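The Second Announcement

The statement was due at 4 p.m. and Ridwan Setiawan had written it three times. Each version ran to 111 words. The agency, Prindix, did not release anything longer, on the theory that entertainment desks copied the first paragraph and threw out the rest.

The client was a singer. She had married an actor in June, legally and without guests, at a registry office in Flestcombe. The religious ceremony was scheduled for August, and the magazine rights to it had been sold. The contract with the magazine defined the August event as "the wedding." It did not mention June.

Ridwan had found the problem in clause 33. If any prior ceremony became public before the issue went on sale, the fee was reduced by half and the client was liable for the cost of the photographer, the tent and the generator. A fan account had posted a scan of the registry entry at 9:40 that morning. By noon it had been shared by two gossip sites, one of which had spelled the groom's name correctly.

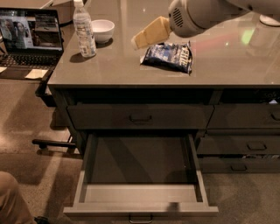 He called the legal department first. They asked him whether the scan was authentic. He said it was. They asked whether he had said so to anyone else, and he said he had not, and they told him to keep it that way until they called back. He waited in the kitchen with the phone face up beside a crumpled snack bag and a bottle of water, and read the clause again. The word used was "ceremony." A registry entry recorded a marriage. Whether it also recorded a ceremony depended on what had been said in the room, by whom, and whether anyone had been standing up.

Legal called back at 1:15. Their position was the same as his, with more commas.

The singer was harder to reach. She was at the Lumbantobing house, where the groom's family had gathered to settle the seating, and her phone was in a bag in another room. Her sister answered it.

"Did they exchange vows in June?" Ridwan asked.

"They signed a form."

"Did anyone read anything aloud?"

"The clerk read the form."

"All of it?"

The sister put the phone down on something hard and was gone for six minutes. When she returned she said that the clerk had read the names and the date, and that the groom had corrected the date.
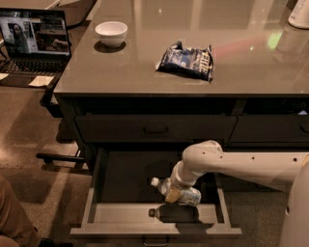

Ridwan wrote this down. He then wrote the fourth version of the statement. It said that the couple had completed certain administrative steps earlier in the summer and were looking forward to celebrating their wedding with family. It gave no month for the steps. He sent it to legal, who removed "certain," and to the magazine, who asked for "their one and only wedding." He declined. They settled on "their wedding day."

There remained the question of the ring. In a photograph from July the singer was leaving a Sanovov store with her left hand visible, and one of the gossip sites had enlarged it. The ring was plain. An engagement ring with a stone had been lent to her by Sanovov for publicity purposes, and under that agreement she was required to wear it in public for 159 days. The plain ring was a second breach, under a different contract, with a different set of lawyers.

He called the sister again.

"Where's the ring with the stone?"

"She takes it off to drive."

"Was she driving that day?"

"She was going to."

He considered this adequate. He added nothing to the statement about it, and opened a separate file for Sanovov with the word "driving" in the subject line. 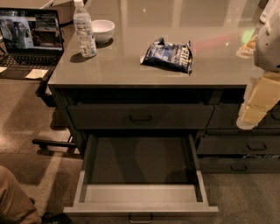

The release went out at 3:58. The first site to carry it used the opening paragraph in full, under a headline saying the couple had been secretly married for weeks. The second used the same headline with a question mark.

At 4:20 the magazine's lawyer wrote to say that they reserved all rights under clause 33. Ridwan replied that the client reserved hers. At 4:35 the singer called, from her own phone. She had read the statement on the gossip site.

"What are administrative steps?" she asked.

"June," he said.

She was quiet for a moment. In the background people were discussing tables.

"I cried at the administrative steps," she said. "I had to borrow a tissue from the clerk."

Ridwan asked her whether anyone else had seen that. She said only her husband. He asked her not to use that word until the issue went on sale, and she said she would try, and then he heard her call across the room to someone by his first name, asking whether he had eaten.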